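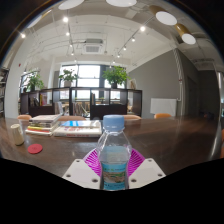

A bottle with a turquoise label and a pale blue cap.

I'd been wanting to sit down with the woman who runs the peer support line in Dillow for ages, and last month she finally gave in. She asked me to leave her name out of it ("the callers don't give theirs, so why should I get to show off?"), and that was fine with me. We met at the back table of the Jalali bakery at 7 a.m., which is her idea of a lie-in.

If you haven't come across the line, it's a phone number you can call in the evening when things are getting heavy and you'd like to talk to somebody who has been there. Everyone who answers has had their own run-in with depression or panic or drinking or grief. They get trained, they get backup, and then they pick up the phone.

"People think they need a good enough reason to call," she told me, tearing the corner off a cheese roll. "I had a man say sorry to me for ten minutes straight before he told me what was wrong. I said, honey, you've used up your sorry, now let's have the rest of it."

Last year the line took 2,499 calls. I made a face when she said that and she laughed at me. I asked if she'd been hoping for one more, and she said she had looked at the number on the report and thought very hard about calling in herself!

It started small. She'd come home from a stay in the hospital over in Clestelska, two hours of road away, and there was a gap of weeks before her first appointment back here. "They were good to me there, I want that in your article. But then I was home with a bag of pills and a leaflet, and my sister calling every night to ask if I'd eaten. I didn't want to be asked if I'd eaten. I wanted to talk to a person who knew what the ceiling looks like at four in the morning."

So she and a friend from the ward got a second-hand cell phone and put the number up at the laundromat and the feed store. I remember that flyer, by the way. It was orange and I thought it was for a yard sale.

These days the county's crisis team knows them well, and the two pass people back and forth. I wanted to know how the person on the phone decides when a call is too much for them. She got more serious then.

"We ask. We're taught to ask straight out, are you thinking about killing yourself, and use the words. New people hate it. They practice it in the car. If the answer's yes we stay on and we bring the crisis team in, and we tell the caller we're doing it. No sneaking."

Money is what it always is (she rolled her eyes before I'd finished the question). The Zustum fund pays for the phones and the training room, and a spaghetti dinner in September brings in a bit extra. This year they fed 300 people and ran out of garlic bread, and she's still hearing about it at the post office.

What she'd really like is later hours. Right now the line closes at midnight, and she has 3 people in training who have said they'd take a turn after that. She wants at least 2 on every overnight shift so that there's always somebody to debrief with when a hard call ends. "You can't hang up from that and go stand in your kitchen alone. I did it for a year. I don't recommend it."

I asked what she does after a bad one now. She said she calls whoever else is on, and then she goes and brushes the dog, who is getting pretty bald from it.

She had to leave before I'd finished my coffee. There was a training session at nine and she still had the handouts to copy, and the copier at the library only takes quarters, so I gave her what I had in my coat.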